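I know, I know, two soup posts in a row and now this. But the plums came in early at Brollach and I have been up to my elbows in them since the weekend, so plums are what you're getting!

For anyone new here, Brollach is the old orchard up the hill from Norkivbridge, the one with the crooked gate and the honor box. My friend Leonie Voß has been picking there every September since before I moved here, and this year she called me at a completely unreasonable hour to say the little blue ones were ready and if I wanted any I had better bring my own buckets. I brought buckets. I also brought a cake carrier, two tote bags and a roasting pan, and all of it came home full.

So what do you do with that many plums? First you eat them standing over the sink until your stomach complains. Then you make plum butter, and then (if you're me) you finally enter the plum cake contest at the Fraser supper after years of saying you might.

The Fraser supper is a sweet, slightly chaotic thing. Everyone brings a dish and a folding chair, the kids run wild, and there's one long stretch in the middle when the cakes get cut and the whole room goes quiet. I love it. I had only ever gone as an eater, though, and baking for it was a different feeling altogether. I changed my mind about the recipe 3 times. I wanted to do a yeast dough like my grandmother's, then I wanted to do an upside-down one with caramel, then I got scared of the caramel and went back to yeast. 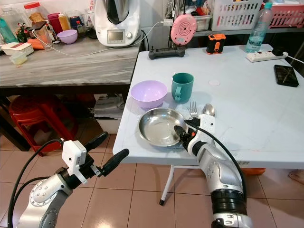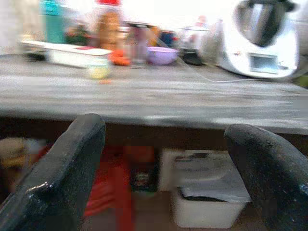 Fultivel Supper Club, Norkivbridge

Anyway, the cake! It's a sheet cake with a soft yeast bottom, plums packed in tight rows like shingles, and a buttery crumb topping. My grandmother never wrote hers down, so I pieced mine together from memory and a long phone call with my aunt, who disagrees with me about the cinnamon. (She says none. I say a little. We're both very stubborn about it.)

For the dough, warm a cup of milk until it feels like bath water, stir in a packet of yeast and a spoonful of sugar, and let it sit 10 minutes until it foams. Add it to a big bowl with three and a half cups of flour, a third of a cup of sugar, a good pinch of salt, one egg and half a stick of soft butter. Knead until it stops sticking to your hands. Mine took longer than I wanted it to and I was very tempted to throw in more flour, but please don't, it'll come together. Cover it and leave it somewhere cozy until it doubles.

While that's going on, halve and pit your plums. You'll want 2 pounds, maybe a few extra for snacking. If they're the small blue kind the pits pop right out, and if they're the big round red ones, well, put on some music and be patient. Cut them in quarters if they're huge.

The crumbs are my favorite part. Rub a stick of cold butter into a cup and a half of flour and three quarters of a cup of sugar, plus my controversial half teaspoon of cinnamon, and squeeze it in your fists so you get big lumps. I always make too much and keep the leftovers in the freezer for apple season.

Press the dough into a buttered rimmed sheet pan, stand the plums up in it cut side up, really crowd them, and scatter the crumbs on top. Let it rest another 20 minutes. Then bake at 375 until the crumbs are golden and the juice is bubbling at the edges. I start checking at the half hour mark and it usually wants a bit more.

Did I win? I did not! The ribbon went to Benedikt Böttcher for a plum and poppy seed cake that I would happily eat every day for the rest of my life. I cornered him by the coffee and he swears he'll send me the recipe, so I'm putting that in print here where he can see it. Benedikt, I'm waiting.

But my pan came home empty, with only a few crumbs in the corners, and a very small girl in rain boots told me mine was "the sleepy one," which I've decided to take as praise. Leonie had two pieces and took a third home in a napkin.

A few notes from the leftover plum department. The plum butter went into the oven overnight at a very low heat and the whole house smelled amazing. I put up more jars than I have shelf for, so if you live nearby, expect one. I also stuck a bag of halved plums in the freezer, cut side down on a tray first so they don't clump. They get too soft for a pretty cake after that but they're great in oatmeal, or stewed with a strip of orange peel and poured over ice cream.

If you try the cake, let me know where you stand on the cinnamon. My aunt reads the comments, so be brave. Next up is something with the pears from the neighbor's tree, provided the wasps leave me any.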